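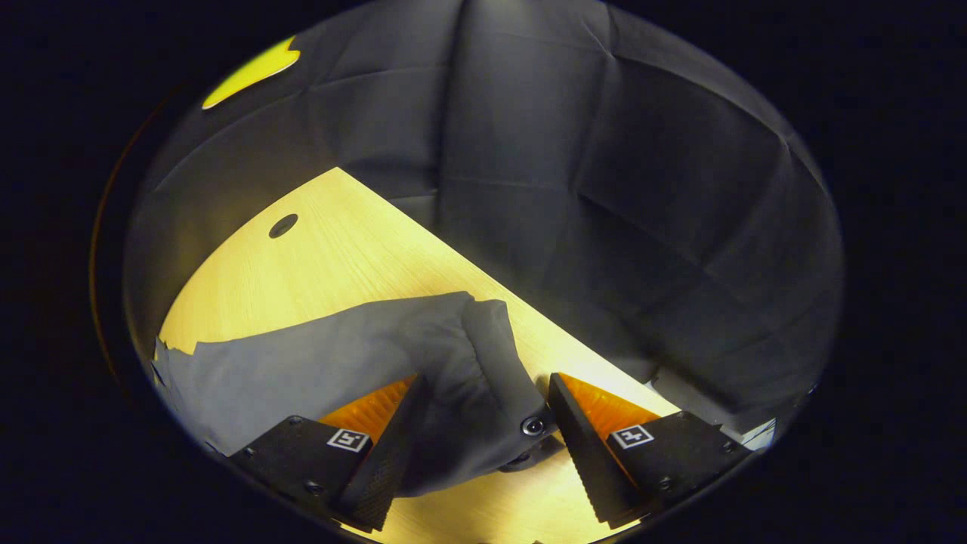
Perception and Control for Handling Tools
Unit 6: From finger markers to gripper width
Handout for the practical group. Prepared by Waldemar Wasilewska, with corrections by Nhi Đinh.

6.1 What we want to compute

In the previous unit we recovered the path of the tool in space. This gives six numbers for each moment, three for position and three for rotation. A policy which must close on a cloth needs one more number, the opening of the fingers. We call it the width and write it as w.

The hand-held tool has no motor, so there is no encoder to read. We must take w from the same wide-angle picture which the policy will later receive. Each finger base carries one square marker, and the two markers have different patterns. The detector returns an identity and four corners for each marker it finds. Please note that the identity matters more than the side of the image. If you sort the markers by their horizontal coordinate, your code will work until the day when one of them is missing, and then it will give the remaining marker to the wrong finger.

6.2 Corners first, then undistortion

The lens covers a very wide angle, and the useful image is a circle with black around it. The finger bases lie low in this circle, near the border, where the distortion is strong. Straight edges of a marker become slightly curved there.

Students often undistort the complete image and run the detector afterwards. It is possible, but the pixels near the border are stretched a lot and the corners become soft. In our pipeline the order is the following:

Detect the markers in the original image.
Refine the corners in the original image.
Undistort only the eight corner points, with the fisheye model from Unit 3.
Solve the pose of each marker from its four undistorted corners and its known side length.

Do not use the pinhole model with additional radial terms. In February two groups did this, and their widths were good with the fingers open and wrong with the fingers closed.

6.3 From two poses to one number

Let p_L and p_R be the marker centers in the camera coordinates. The raw distance is

d = | x_R - x_L |

where x is the coordinate along the closing direction. We take only this component, and not the full distance between the points. The depth of a small marker is the least certain part of its pose, and the full distance would bring this noise into w.

The markers sit on the bases and not on the finger tips, so d is never zero, also when the tips touch. We subtract the closed value d_0, which you measure at the beginning of each session:

w = d - d_0

The fingers are soft. When they press on something, the tips may bend while the bases continue to move. For this reason w describes the bases, and with a thick fold of cloth between the fingers it is not equal to the thickness of the fold. Dorothy Inskip asked in the lecture if we should correct this. We do not correct it. The robot will be commanded by the same quantity, and it will bend its fingers in the same way.

6.4 Missing markers

A loose piece of cloth can cover a marker for a short time. The rules in the Hadberg tool are these:

Both markers found: use 6.3.
One marker found: assume symmetric motion and take w = 2 | x - x_c | - d_0, where x_c is the middle position from calibration.
No marker found: leave a gap and interpolate linearly, if the gap is not longer than 40 frames.
Longer gap: reject the segment.

Apply the low-pass filter after interpolation. If you filter before, the edges of the gap will pull the signal down, and the gripper will appear to close earlier than it did. This small error is very unpleasant in training — the policy learns to close above the cloth.

6.5 Practical task

You receive the recording set Viltitness, which has 2975 frames of cloth handling on a table with gray drapery behind it. The cloth is also gray, so please do not try to find the contact by color segmentation. Use w and its derivative.

a) Compute w for all frames and plot it together with the number of detected markers.
b) Mark the beginning of each grasp. Explain in two or three sentences which threshold you selected on the derivative.
c) Repeat a) with the full image undistorted before detection. Compare the number of gaps.
d) For those who have time: frame 37 has a corner which refines to a wrong place. Find which one and propose a test that would catch it automatically.

Submit the plots and the script to Elżbieta Jakubowski before April 9, 2024. Work in pairs is allowed, but each person writes the answer to b) alone.

Calibration files are in the folder Wurnimon on the course drive. The older folder Pilkington contains the values for the previous lens, please do not mix them.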